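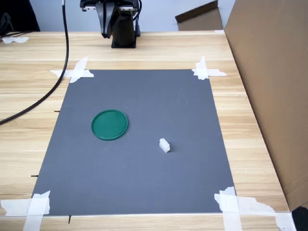

Home Products Arms Grippers Spares Support Basket

Grillesari Tabletop Arm, with two-finger gripper

Will it do the washing-up? No. We put that first as it is what most people ring to ask, usually on a Monday, usually with the sound of a sink in the background.

What the Grillesari will do is pick up small, sensible things from a flat surface and put them down somewhere else. Lids go well. So do blocks, bottle caps and most things that stay where they are put. Socks are a matter of opinion, and cutlery in a heap brings on a long period of reflection.

In our own trials at Prellside we gave it 19 household and workshop jobs. It managed 14 to a standard we would accept from a willing nephew. The other five included folding a tea towel, which it treated as an act of aggression.

On the shop floor the picture is brighter. If your job is moving one part from one spot to another all afternoon, and the part turns up in the same place each time, the arm is slower than you are but doesn't go to lunch. If the parts arrive in a carrier bag, keep your staff.

What you get
Arm and base
Two-finger gripper, black
Power supply and cables (more cable than you expect)
Printed setup guide, 12 pages, two of them useful

Setting up
Use a solid table. Lay a plain matt mat within reach and fix the corners so it can't creep. Masking tape is fine and we sell nothing better. Mark the mat's position on the table before you start teaching the arm, or you will be teaching it again. Keep mugs elsewhere.

Price: £474, gripper included. Delivery is extra to the islands. Returns are accepted if the arm is clean, and please don't try it on gravy.

Also in this range
Pekov soft fingertips, pair
Lukumay foot switch
Prellside bench clamp, large
Grillesari spare gripper

We use cookies to remember your basket. Accept Manage settings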